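Three grippers and a very patient kitchen table

Jan 13, 2019

So I finally did the gripper comparison I've been promising since August. It took most of the weekend, I have a plaster on my thumb, and I've come away liking the one I was rude about last time. Sorry, Ukero.

For anyone new: I've got a small second-hand arm clamped to the end of the kitchen table, and a wrist mount that takes more or less anything if you're willing to drill a new plate for it. Up to now I've used the gripper that came with the arm, a Jastex, and moaned about it. Po-yen Tsao got fed up with the moaning and lent me two others, a Ukero and a Yeon, on condition that I wrote the results down properly this time. Fine, Po-yen. Consider them written down.

I gave each one 53 goes. Why 53? I meant to do 50 and lost track on the Jastex, and then it seemed only fair to carry on and do the same for the rest. The things to pick up were whatever I had in: an egg cup, a matchbox, a tea towel folded in four, a drinks bottle and a satsuma. A pick counted if the arm lifted the thing, held it while I finished saying "one elephant, two elephant, three elephant" and put it down without flinging it at me.

The Jastex did what it always does. It's quick and it's strong, and it shuts with a snap that makes the cat leave. The egg cup was no bother and the matchbox was fine (a bit squashed by the end). The satsuma did not enjoy itself. You can turn the closing force down, but the setting goes from "firm handshake" to "barely there" with hardly anything useful in the middle, and I spent ages on Saturday fiddling with it while my tea went cold. It got 43 out of 53, and most of the ten misses were the tea towel, which kept sliding out sideways.

The Yeon is the clever one. It has a soft pad on each finger and it can feel, sort of, when it's touching something. When it works it's lovely! It picked up the satsuma as if it were a newborn. But it's slow, and the cable comes out at exactly the angle where my arm's elbow wants to be, so every so often I'd hear a creak and have to dive for the stop button (hence the thumb). It also costs 389 pounds, and at that price I'd want the cable to be somebody else's problem.

Then there's the Ukero. I called it "a pair of salad tongs with ideas" after seeing Kwan-ho Wei's one last summer, and I'd like to take that back. It's plain, there's no feeling in the fingers at all, and the manual is six pages, two of which are the same page. But the thing opens nice and wide and closes smoothly, and you can tell it to stop anywhere along the way. Once I'd worked out a closing width for each object it just got on with it. The tea towel went up first time. I cheered out loud, on my own, in my kitchen.

The bottle was the one I'd been dreading with all three. Standing up, no problem for anyone. Lying on its side is another matter, because it rolls if one finger gets there before the other, and then you're chasing it towards the edge of the table.

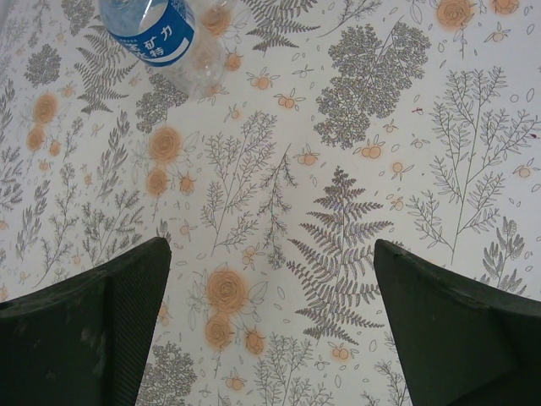

What helped most was going in much slower for the last little bit and making sure the fingers came down either side of the bottle, square to its length. I'd been letting the arm come in at whatever angle was easiest for the elbow, and it's a lazy elbow. Chun-hung Pan had told me this weeks ago and I'd nodded and ignored it. Once I'd put the extra wrist turn in, even the Jastex started behaving.

The other thing I learned is that my camera software (I'm using Skondaso, the free version) gets into a right muddle over see-through plastic. It would find a bottle's label happily enough and then decide the label was the whole bottle, so the arm aimed for one end and tipped it. For now I'm clicking on the middle by hand, which feels like cheating but it does mean I was comparing grippers and not my own bad coding. If anybody has got clear things working reliably, please tell me how in the comments.

So the Ukero stays on the arm for the time being, if Po-yen can spare it a bit longer. I want to try it on spoons next, and Fung-ping Chung has asked whether it could manage a sock. I've got plenty of odd ones, so I'll start there.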